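Wrist tracker fault: frequently asked questions

Bultham garment handling project, for people working at the recording tables and for partners who receive the data

What happened?

In January the position tracking on one of the hand-worn sensor kits began to drift during shirt folding. The recorded path of the right hand moved slowly away from where the hand was. By the end of a long session the error was big enough to matter. The software showed no warning, and sessions were saved as normal.

Was anyone hurt?

Not at the tables. There was one safety incident further down the line. A folding arm at the Plinska site was running a motion built from the affected recordings when it closed its gripper below the level of the table top. The arm hit the table, the force limit tripped and the arm stopped. The operator was outside the guarded area. The gripper fingers were bent and have been replaced.

What caused the drift?

A loose cable connector at the wrist end of the right-hand kit. When the forearm turned, the connector lost contact for a moment and the motion sensor restarted with a slightly wrong zero. Each restart added to the error. The marker cube on top of the kit should have corrected this, but a setting that had been switched off for a test in the autumn was never switched back on.

Why did it show up with shirts and not with other items?

Folding a shirt takes more forearm rotation than towels or pillowcases do. The hem is gripped low down on both sides, lifted and turned over, and the cable along the arm is pulled a little each time.
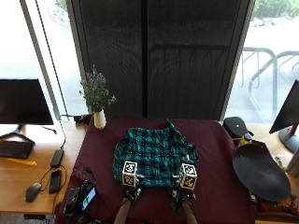

Towels were recorded on the same kit during the same period. We checked those sessions as well and found only small errors, all within the normal limit.

How many recordings are affected?

We checked 2479 recordings. Of these, 789 were made with the faulty kit, and 169 had drift above the limit. Those have been withdrawn. The remaining recordings can be used as they are.

I have already downloaded the January set. What should I do?

Delete it and download the replacement, which has the same name with "r2" at the end. If you have trained or tuned anything on the old set, please do not run it on a real arm until you have repeated the work with the new one. Running it in simulation is fine.

Can the withdrawn recordings be repaired?

Some of them, probably. The Lehner group is trying to rebuild the hand path from the marker cubes in the video. It works when the cube stays in view and fails when the wrist is turned far over. We will not release any repaired recordings until they have been compared with new ones.

What has changed at the tables?

The connectors on all kits now have a locking collar. Marker correction is on by default and cannot be turned off from the recording screen. Both hands must also be held still on the table for 5 seconds at the start and end of each recording, and the software compares the two positions. If they do not match, the recording is rejected.

What should I do if I think a kit is faulty?

Stop recording, leave the kit switched on and write its number in the fault log. Do not push the connector back in, as we need to see how it was sitting. Use the spare kit from the Bulley cupboard and run the start check again before you carry on.

Do I need to repeat my calibration?

Yes, once, the next time you use a kit with a new connector. The old calibration file will not load.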